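Conceição Salgado started the robotics club at Girkley with one arm, a borrowed laptop and a cupboard that didn't lock. It now has 13 members, and on the evening I went they were practising for the Birnemmont sorting round, where an arm has to pick up small objects and move them to the right place.

"We start everyone on cubes," she said. "A cube has flat sides, so if you drop it you know it was your code."

The arm cost the club 2,354 pounds, most of it from a grant. Bernardo Morais, in his second year as a member, writes the gripping routine. He told me he had rewritten it after the last round, when the team came home with 26 points out of a possible 41.

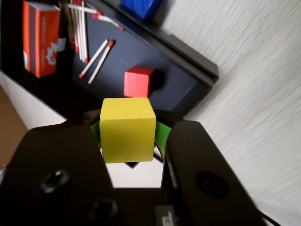 CLUBS AND COMPETITIONS

The yellow cube is the one Bernardo likes to test with. "It's easy for the camera to find," he said. "Red is harder when there are other red things on the tray." There was a red cube behind it, and a matchbox and matches with red heads as well.

Matches are what the team argues about most. Conceição wants them left until spring. Bernardo would like to try them now - he thinks the fingers can manage a single match if they come in slowly enough.

"He may be right," she said. "But I want the cubes to work every time first."

The club meets at half past five in the Figueiredo building. New members are welcome from August, and they don't need to have written any code before.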